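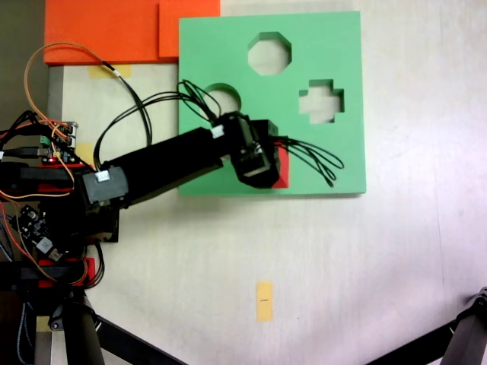 Tabletop arm holding a red block over a foam sorting board. Tape marks on the table and cables along the arm are covered in sections 2 and 3.

Workshop tips: good practice for small tabletop robot arms

Issued by the Golano Community Workshop. Revised in August. Replaces the earlier sheet kept in the Cudell room.

These tips apply to all members and visiting groups who use a small robot arm on the benches in the Cudell and Llorente rooms. They are to be read together with the general bench rules. Where the maker's own handbook is stricter, the handbook is to be followed.

1. Before switching on

Clear the bench of cups, loose screws, phones and paper. Only the items needed for the task should remain within reach of the arm.

Check that the base is firmly held. A base that rocks when pushed by hand must be clamped again before any power is applied. Stands and tripods placed near the bench should have their legs fully opened and their clamps tightened.

Move the arm gently by hand, with the power off, through the whole path it is expected to follow. If a joint feels stiff or gritty, do not use the arm. Put it on the repair shelf with a note of the joint concerned.

Members with long hair should tie it back. Lanyards, scarves and loose bracelets are to be removed.

2. Marking out the bench

Use masking tape for all position marks. It lifts cleanly from the bench tops if removed within a few days. Parcel tape and electrical tape leave a residue and are not permitted.

Short strips are sufficient. Place them where a board, tray or block has to be returned to the same spot, and press the ends down well so that nothing catches on them. A pencil or pen tick on the tape gives a finer mark than the edge of the tape itself.

Remove your tape at the end of the booking. If a set-up must stay in place overnight, write your name and the date on one strip and tell the desk.

Residue may be wiped away with warm water and a little washing-up liquid. Do not scrape the surface with a blade.

3. Cables

Cables on a moving arm need some slack at each joint, but long loops can snag on the work or be caught by the gripper. Bend each joint to both ends of its travel and watch the cable as you do so. It should neither pull tight nor drop on to the work.

Gather spare length with soft ties or hook-and-loop strips. Do not pull ties so tight that they mark the insulation.

Push each plug fully home and look at it again after the first few movements. Never pull on the wires to release a plug; hold the plug body.

Uncovered circuit boards must be kept clear of metal tools, foil and drinks. If a board has to sit on the bench, choose the side furthest from the work and from the person at the controls.

4. Blocks, boards and other test pieces

Foam pieces are preferred for first trials. They are light, they do little harm if dropped, and they give slightly when gripped. Wooden and metal pieces may be used once the path has been tested with foam.

Foam wears at the corners and along the inside edges of holes. Torn pieces go in the Dutel box by the door and should not be put back with the good sets. Foam may be wiped with a damp cloth and left flat to dry. Do not stand it on a radiator.

For shape-sorting work, try every block in its hole by hand first. A block that sticks for a person will also stick for the arm, and the motors may overheat if they are left pushing against it.

5. While the arm is powered

Keep hands, sleeves and faces outside the reach of the arm. To move a piece, stop the arm, wait until it is still, and then reach in.

One named person holds the stop switch for the whole session and does no other job. Groups may change over at a pause, and the change must be said aloud.

Run any new movement at the lowest speed setting 3 times before raising the speed. No arm is to be left powered and unattended, even for a short break.

An arm may sag or fall when its power is cut. Lower it to a resting position first, with the gripper empty.

6. Closing down

Switch off at the wall, let the motors cool, and return the blocks to their tray. Enter the session in the log, including any dropped piece, hot motor or damaged cable, however slight.

Faults and questions should be addressed to Kulap Mahawong at the workshop desk, extension 246. Requests to bring in an arm of your own must be approved by Baltasar Collado before the first booking.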